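Elmont Room Acoustics Notes

Reverberation readings for small rooms in converted houses, collected by Zdzisław Sowa. Version 2 replaces the July release, which had the wrong units in the decay column.

Contents

There are 650 readings in all, and 349 of them come from attic rooms. Each row gives a room code, floor area in square meters, ceiling type and decay time in seconds. 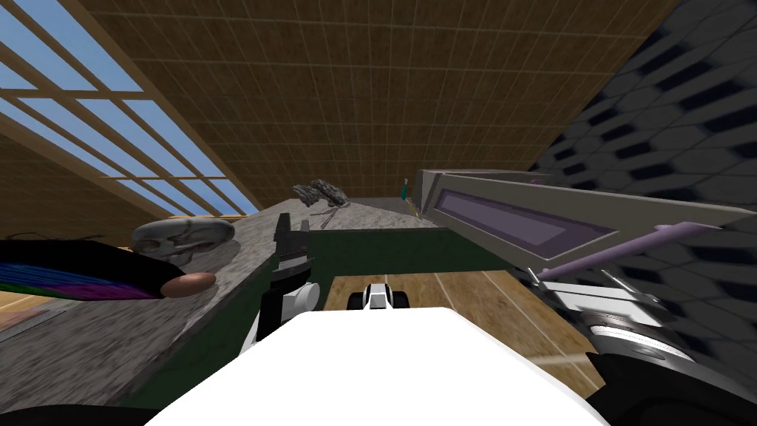 Blank cells mean the reading was dropped - usually for traffic noise. Room codes starting with U come from the Urkon survey and use seven frequency bands. All other rooms use six.

Known problems

Ceiling height is missing for the Collberg rooms. Floor areas there were taken from old plans and may be off.

License

Free to use with credit. Send corrections to the maintainer.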